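FOR IMMEDIATE RELEASE

October 2018

Brireck Opens Two Small Activity Rooms in the Pritchard Building

Rooms with round tables and carpet can be booked by the hour for games, crafts and small meetings

Brireck has opened two small activity rooms on the ground floor of the Pritchard building. The rooms are meant for groups of up to five people who need a table, a few chairs and a door that closes. They can be booked by the hour, seven days a week, and the first bookings have been taken.

Each room covers 200 square feet. The space was used for storage until February, when Brireck took over the lease. Work on the rooms included new lighting, a coat of gray paint and new carpet from wall to wall. The old double door to the hallway was replaced with a single wide door, and there is no step at the entrance.

Both rooms are furnished from the Dadodo range, which Brireck has supplied to libraries and after-school programs for several years. The main piece is a round table with a white top. Brireck chose a round table for these rooms after trying a longer rectangular one during the spring. Groups using the long table tended to split into two conversations, and people at the far end had trouble reaching the game pieces. The round top also leaves more floor open in the corners, where bags and coats usually end up.

The chairs have thin black metal legs and can be lifted with one hand. Extra chairs are kept in the hallway closet, and groups may take what they need. We ask that they be put back at the end of the booking.

The carpet is from Arnent, in a streaked pattern of light gray, white and charcoal. A hard floor was considered first. Carpet was picked for the noise: small things get dropped in rooms like these, and the offices upstairs are in use all day. The streaks also hide crumbs fairly well between cleanings, which are done every evening.

What Is in the Rooms

Visitors may bring their own games and supplies or borrow from the shelf at the front desk. The shelf holds board games, card decks, building blocks, balls and other small items for sorting and tabletop play. Paper, pencils and blunt scissors are free to use. Paint and glue are allowed if the table is covered, and covers are available at the desk.

Borrowed items should be counted back in at the end. Small balls are the ones that go missing most often - they roll under the table and stay there until the cleaner finds them. Parents of children under three should ask the desk for the large-piece boxes, which are kept separately and have nothing in them that would fit in a child's mouth.

Hot food is not allowed in the rooms. Drinks with lids are fine.

Booking and Prices

The rooms are rented by the hour, with a minimum of one hour. The rate is $20 per hour for each room and includes the use of anything on the shelf. Schools and registered nonprofit groups pay half. Bookings can be made in person at the front desk or by phone during office hours. A booking can be moved once at no charge, up to the evening before. After that the full rate applies.

Groups larger than five can book both rooms, but the wall between them does not open. For larger meetings, the front desk can pass on details of the conference room on the second floor, which is run by the building and is not part of this offer.

Free parking is available behind the Pritchard building. The entrance to the rooms is the side door next to the bicycle rack. The main lobby entrance is locked on weekends, so weekend visitors should use the side door both ways.

Next Steps

Brireck plans to keep the rooms as they are through the winter and to look at the furniture again in the spring. Comment cards are at the desk. Early requests have been for a coat hook at child height and a second lamp, and both have been ordered. A lower version of the Dadodo round table, intended for younger children, is being tested at the Brireck workshop and may be placed in one of the rooms if it holds up.

Photos

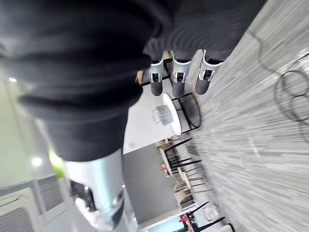 Round table with a white top, black-legged chair and streaked gray carpet.
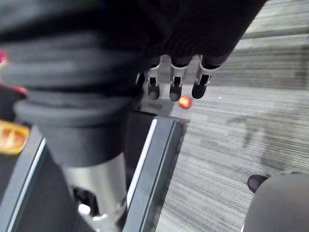
About Brireck

Brireck supplies and fits out small rooms for libraries, schools, clinics and community groups. Its work covers tables, seating, shelving and flooring, along with delivery and setup. The Dadodo range of tables and chairs is made for shared rooms that are used by different groups over the course of a day. Replacement legs, feet and tabletops are sold separately.

Media Contact

Brireck Press Desk
Pritchard Building, ground floor
Press visits to the rooms can be arranged on weekday mornings. Please call ahead.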